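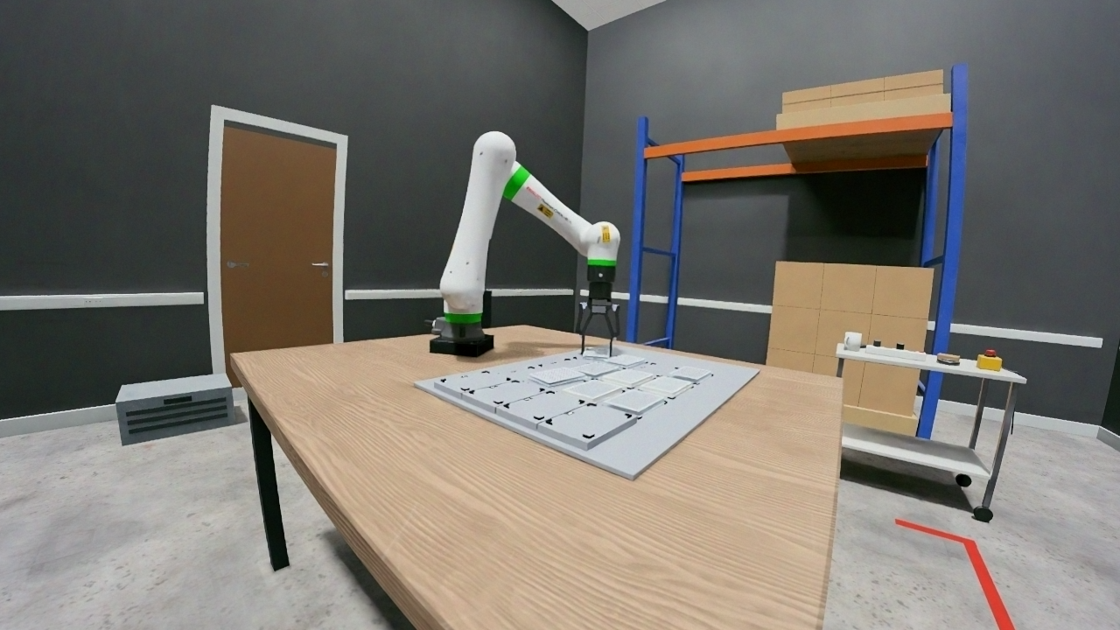

Wood tabletop, dark gray walls.

December | by Peninah Odera

Search this blog Search

I finished painting the back bedroom at 4 in the morning, which I don't recommend. The old color was a pale yellow that Halima picked when we moved to Rodville. It looked fine in summer and sickly by December.

The first step was washing the walls. I used dish soap and warm water, then filled the nail holes and sanded them flat.
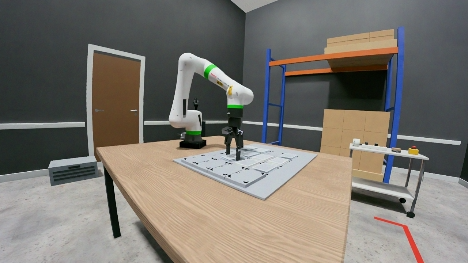 The table again, with its black leg.

Paint came to $192, including a primer I could have skipped. The room is small, and two coats used most of what I bought. Wekesa lent me his roller and told me to keep a wet edge. I forgot this on the window wall and got a stripe that 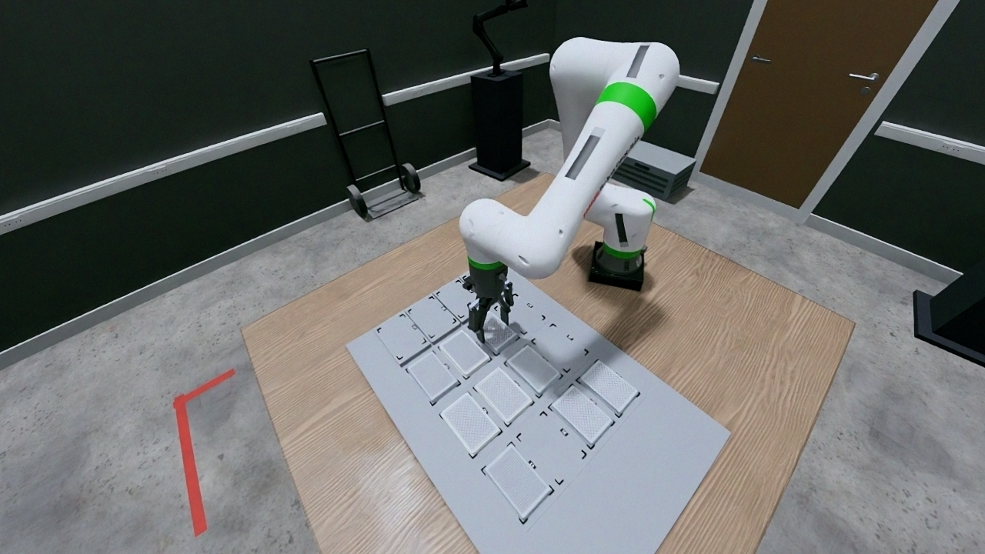

took a third coat to hide. I also ran out of tape and had to cut in around the door by hand. It came out a little wavy near the hinge.

Drying took longer than the can said. I kept the window open a crack and slept on the couch for two nights.

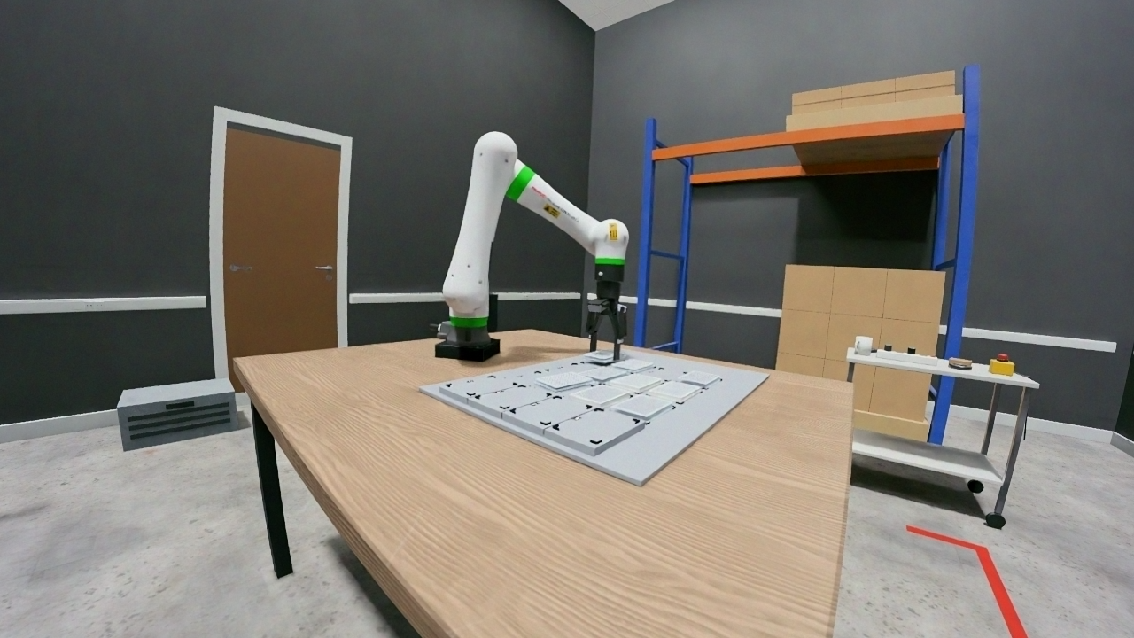
The floor is next, and I haven't decided on it. Carpet would be warmer, but Halima is tired of vacuuming. I keep coming back to bare concrete in light gray, with the mottling and small pits left showing next to charcoal walls. She wants to see a sample first. The closet door still needs its handle put back on.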